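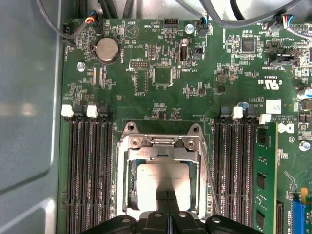
Processor socket and memory slots on a desktop motherboard

Call for participants: The Family Computer, a shared history

Do you remember where the computer lived? On the landing, in the cupboard under the stairs, on a wobbly table in your parents' bedroom? We would love to hear from you!

Votirel is gathering everyday memories of the desktop computer at home, and we are looking for 12 people to join our second group of memory writers. The first group gave us 186 short pieces, and reading them was a joy from start to finish. There were arguments over whose turn it was, homework lost the night before it was due, a grandmother who played patience every evening until the news came on, and a very long list of things people were told never to click.

What we don't have enough of yet is the later years. Most of what has come in so far stops when the writer left home. We want to know what happened next - who kept the old tower, who took it over, what was still on it, and when the family stopped sharing one machine.

What you'd be doing

You would write one piece a fortnight from September until the end of November, six in all. We send a prompt each time (the first is "the room it was in") and you write as much or as little as you like. The longest piece so far ran to 1,660 words and the shortest was a single paragraph about a printer. Both are lovely.

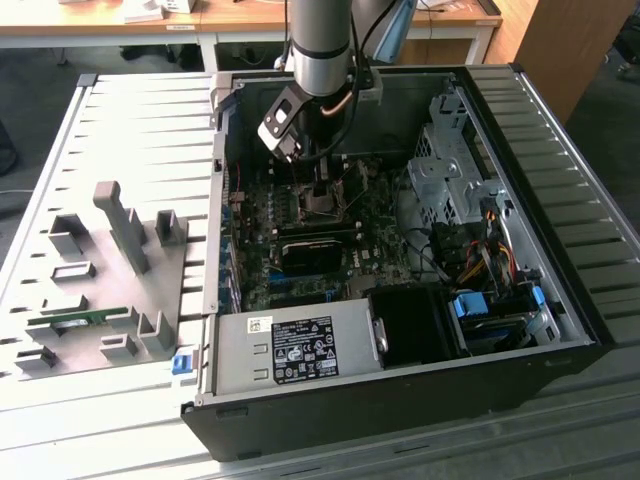 Desktop tower on its side with the side panel off

There are also two group sessions at Hitomard, on the first floor above the reading room. There is a lift. We read bits aloud, drink a lot of tea and go off the point. You can join by phone if you'd rather not travel, and nobody has to read their own work.

Who we're looking for

Anyone over 18 who shared a home computer at some point. You don't need to know how one works and you don't need to have written anything before. Spelling isn't a worry either. We'd be especially glad to hear from people who came to computers as adults, people who shared one with lodgers or flatmates, and anyone who was the person in the house who got asked to fix it.

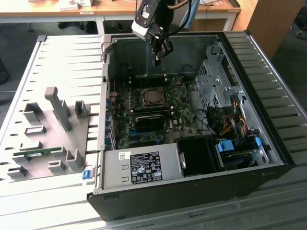

I thought I had nothing to say, one of the first group told us, and then I remembered the noise it made when my dad was doing the accounts and I wrote four pages without stopping.

What you get

A £120 thank-you payment, paid in two halves, plus travel costs for the sessions. Everyone also gets a printed copy of the finished collection, which Qiu will be publishing for us next year. You choose whether your own name goes in it, and you can take a piece out at any time before it goes to print.

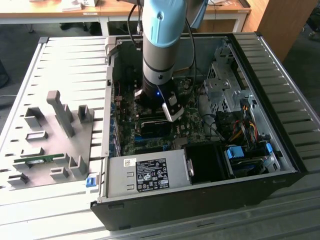

Your writing will be kept in the Cluder collection, alongside nearly 3,000 other pieces on home and family life, where it can be read by visitors. If you'd like some of it kept private, tell us and we'll mark it closed.

How to apply

Send us a few lines about a computer you shared and who you shared it with. Please add your age group, how you'd like us to contact you and anything we could do to make the sessions easier for you. By email, by post or as a voice message, they all count the same.

Closing date: Fri 22 August. We'll reply to everyone within a week of that.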